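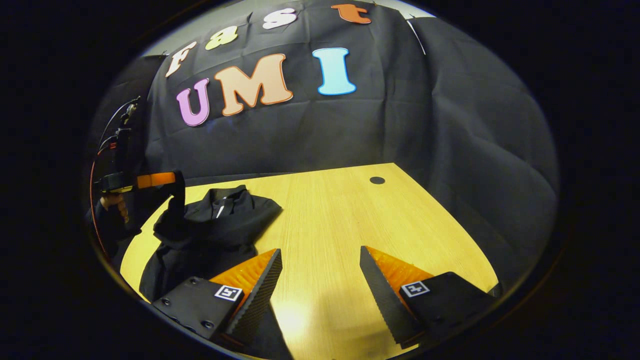
Warkton Micro Racing Club – Timing and Scoring

Section 6. Fitting and checking your transponder

Read this section before your first practice. It applies to every class that runs on the indoor oval. Revised 1/14/19.

Mounting

1. Switch off the engine and the master switch.
2. Clip the bracket to the right rear down tube, behind the seat. Measure from the center of the rear axle. The bracket must sit 215 mm ahead of it.
3. Slide the transponder in with the arrow pointing at the track surface.
4. Push the pin through both holes and fit the safety clip.
5. Check that no bodywork, lead or carbon fiber lies between the transponder and the floor.

Caution: Do not tape a transponder to the frame. A taped unit will not pass tech and you will start at the tail.

Charging

1. Charge overnight in the Gromora cradle. A solid light means charged. A blinking light means dirty contacts. Wipe them with a dry cloth and try again.
2. Remove the unit from the cradle before you leave for the track.

Note: Rental units are handed out charged. Bring them back to the scoring window after your last race. A lost rental is billed at $190.

Checking the signal

1. Roll the car over the test loop at the pit gate at walking pace.
2. Wait for the beep and read the number on the board. It must match the number on your entry card.
3. If there is no beep, turn the transponder over and roll across again.

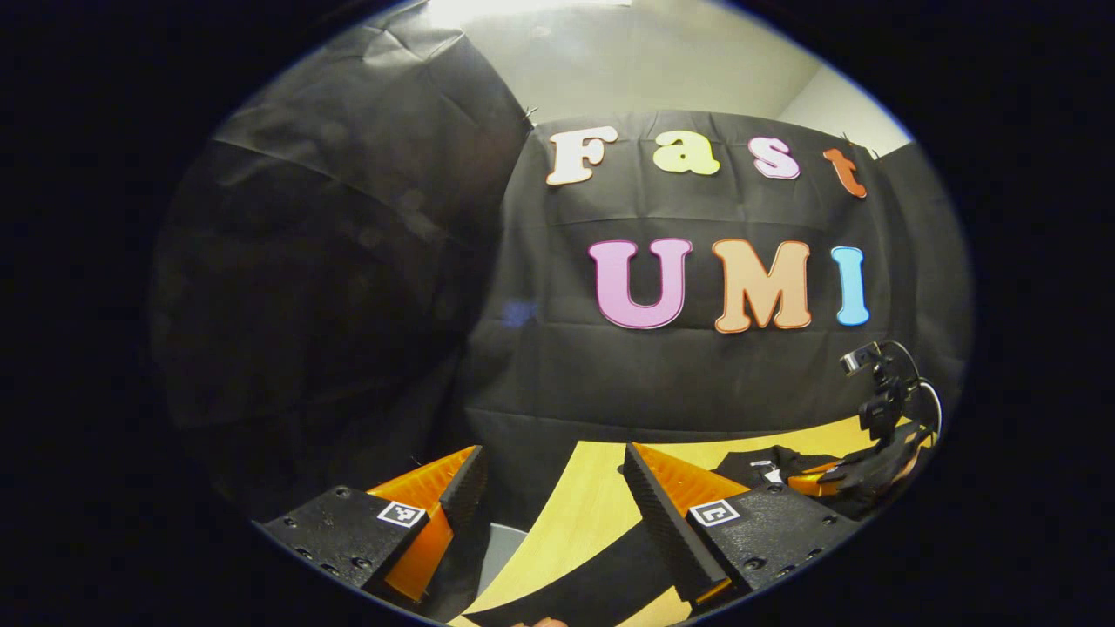

Ayana Araya: We got no beep twice in November and the arrow was fine. Our bracket had slipped up the tube during hot laps. Put a paint mark on the tube and you can see at a glance if it has moved.

4. If there is still no beep, go to the scoring window before your class is called. Ask for Ivars Liepiņa or Inese Siliņa.

Caution: Lap counts are not corrected by hand once the feature lineup is posted.

Changing cars

A transponder number belongs to the entry, so it moves with the driver. Tell scoring before you roll out in a backup car, then repeat steps 1 and 2 of the signal check.

For engine rules, see Section 7.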